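Print this page | E-mail this page
Filed under: Course notes > Robot cells > Faults

Right, the stacking fault. I spent most of April blaming the gripper for this one (sorry, gripper!). Melquiades Galindo pulled the log and it was fault 14 every time: the arm thought the cube underneath was lower than it was, so it kept pushing.
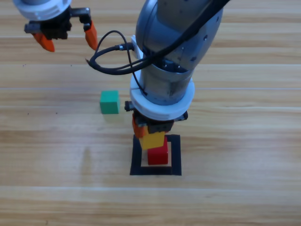 Page last changed: April, 18:14

Watch the gap between the yellow cube and the red one. With a wrong table height in the program, that's where the arm drives straight down. Ours tripped on run 790. Check the height before you start, and keep your fingers out of the taped square!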